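Section 3: Covering a flat surface with Kultwood peel-and-stick film

I wrote this part of the guide after doing my third surface in the same month, so it's the section with the most scars in it. If you skipped Section 2 (cleaning and sanding), please go back and read it, even if you hate that stuff as much as I do. Everything below assumes your surface is clean, dull to the touch and bone dry.

I use Kultwood film because the backing paper has a grid printed on it and I can't cut a straight line to save my life. The Flonon kind went on fine too, but it's thinner and shows every crumb you leave under it. Either one works with these steps.

What you need on the table before you start

A sharp craft knife with spare blades (change them more often than you think you should), a long metal ruler, a felt-edged squeegee, a hair dryer, a lint-free cloth, a pin, a pencil, and a spray bottle with water and a drop of dish soap. I keep mine in a Roltholm tool tray so the knife doesn't wander off under the film. Don't laugh, it happened.

3.1 Measuring and cutting

1. Measure the length and the width in three places each. Old furniture is hardly ever square, and my sideboard sure wasn't. Write down the biggest number you get.

2. Add 3 cm on every side that gets wrapped or trimmed. My longest piece came out at 353 cm with the extra included, and I was glad of every bit of it.

3. Unroll the film face up and look at the pattern before you cut. Marble prints have a direction, even when they look totally random at first.

Note: If you need two sheets side by side, cut them from the same roll. I mixed two rolls once and the greens didn't match. You could spot it from the hallway!
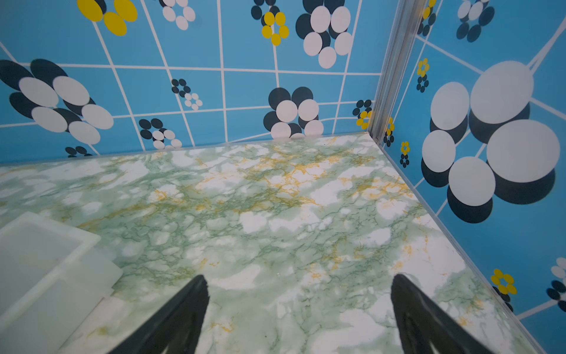
Marble pattern in white and pale green, with darker green and mustard-yellow veins.

4. Slide the second sheet along the first until the veins look like they carry on across the join. It won't ever be perfect. Pick the spot where your eye stops fussing and mark both sheets with pencil on the backing.

5. Cut from the back, along the grid, with the ruler held down hard. Go over the line twice with light pressure.

Caution: Keep your fingers well behind the edge of the ruler. Cut away from your other hand, and snap off or cap the blade whenever you put the knife down.

3.2 Laying the film

1. Mist the surface lightly with the soapy water. You want it damp, with no puddles. (On raw particle board skip the water completely, it swells.)

2. Peel back the first 5 cm of backing and fold it flat under itself. Don't pull off the whole sheet! I did that on my very first try and ended up wearing it.

3. Line up the short edge, press it down with your palm, and check both long sides before you go any further. This is your last easy chance to fix a crooked start.

4. Reach under with one hand and draw the backing out slowly while the other hand pushes the squeegee from the middle toward the sides. Short strokes, lots of them.

5. If a crease shows up, stop. Lift the film back past the crease, mist again, and lay it down again. Warm it with the hair dryer on low if it feels stiff.

6. For a bubble that won't move, prick it at the edge with the pin and press the air toward the hole with your thumb.

Caution: Keep the hair dryer moving. Film that gets too hot stretches, and then it shrinks back over the next few days and leaves a bare strip along the edge.

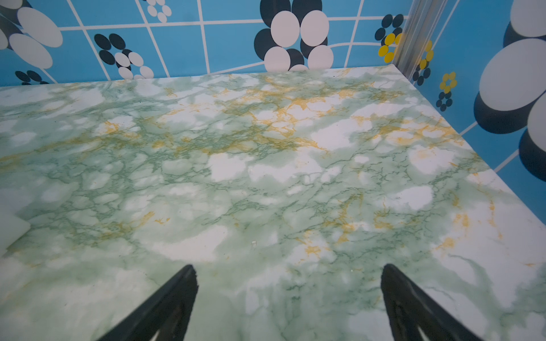
Can I put this film over old varnish?
It sticks well to varnish that's in good shape, as long as you scuff it with fine sandpaper and wipe off the dust first. If the varnish is flaking, the film will only hold as well as the flakes do, so scrape those off and fill the dips.

3.3 Corners and edges

1. At each outside corner, cut a slit from the corner of the film to just short of the corner of the furniture. Leave a tiny bit uncut.

2. Fold the long side down first, warm it, and press it flat.

3. Fold the short side over it and trim the overlap in a straight line from the corner.

4. Run a thin bead of Tuhumury clear edge sealer along anything near a sink or a kettle. Wipe it with a damp finger right away, as it skins over fast.

Note: Leave the edges alone overnight. I know you want to put the lamp back. Wait until morning, then go around once more with the squeegee and press down anything that has lifted. Heavy stuff like a microwave should wait 3 days.

Cleaning is covered in Section 4, along with what to do when somebody sets a hot pan on it.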